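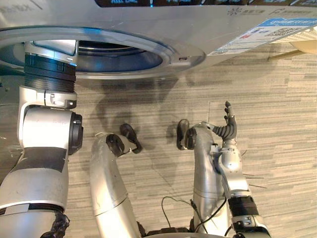 Ruwan Begum reckons I should just buy a new coat and stop going on about it. Ruwan has clearly never owned a coat they loved.

So, the coat. For those of you who missed the last lot of posts, it's a navy wool one, knee length, bought second hand 14 years ago from a shop in Troncoso that sold coats and, for some reason, garden hose. I've worn it every winter since. The lining has given up completely and I have decided to put a new one in myself.

I have made two cushions and half a skirt in my life. Wish me luck.

First job was getting the old lining out. I thought I'd just rip it (very satisfying idea) but my aunt rang and shouted at me until I promised to unpick it, so the old pieces can be the pattern for the new ones. Three evenings with a seam ripper and the radio on. My thumb has a groove in it now.

Things I found between the lining and the wool: a bus ticket, a hair grip, half a mint, a shopping list in my own writing that says "lemons, stamps, ring Mum, lemons". I must have really wanted those lemons.

Someone asked what fabric I'm using. I went round and round on this! Proper silk was out of the question. The woman on the remnants stall said acetate frays if you so much as look at it, so I've gone for viscose twill in a dark mustard. You only see it when the coat flaps open and I'm already very pleased about the flapping.

Press your pieces before you trace round them. I didn't, and my first left sleeve came out a sort of banana. Back to the stall for another half metre. She had put the price up, or I'd misremembered it, and I wasn't brave enough to ask.

Oh, and there's a pleat down the middle of the back! I'd unpicked it and thought it was a mistake, all that spare cloth, and nearly trimmed it off. It's there so you can reach for things without the lining going at the armholes. My old one had been stitched flat at some point by a previous owner, and guess where it had torn. Both armholes.

Thread chat. I started with the bargain reel from the back of the drawer and it snapped every few inches. Swapped to a reel of Diduten, which my aunt swears by and which costs more than my lunch, and it ran like a dream. I hate it when she's right, she goes quiet and hums.

The machine is a very old Climum that weighs as much as a small pony. It does forward and it does back and I have never wanted anything else from it. It also smells a bit of hot dust after an hour, so I take that as my cue to put the kettle on.

Right, sleeves. Sleeves are HORRIBLE. You pin them in, they look lovely, you turn the thing the right way out and one of them is inside the other like a swallowed sock. I did this at eleven at night and had to go and lie on the landing for a bit.

Several of you have now told me about bagging a lining, where you sew nearly all of it by machine and pull the whole coat through a little hole. I watched someone do it and it looked like a calf being born. I'm doing the hem by hand, thank you.

Hem by hand update: it takes ages and I quite like it? Little slip stitches, nothing showing on the outside, and leave a bit of slack so the lining folds over itself at the bottom. I got as far as the side seam before my eyes went.

I kept the old label, by the way. It says Studon in curly letters and I've never been able to find out a thing about them. If anyone's gran worked there or had one of their coats, please shout, I'd love to know when they were making them. It's going back in at the neck, slightly wonky, as it was before.

Cost so far, since a few of you are nosy (fair, I'd ask too): fabric, the extra half metre, the fancy thread and a packet of needles, of which I've lost most. Still a lot less than the quote from the alterations place in town, and that was without the pockets.

The pockets! I haven't told you about the pockets. Both had holes, so 7 quid in coins had been living in the hem. I've cut new ones in ticking, deeper than before, deep enough for a paperback.

Left pocket is in. Right pocket tomorrow, if I can find where I put the pins.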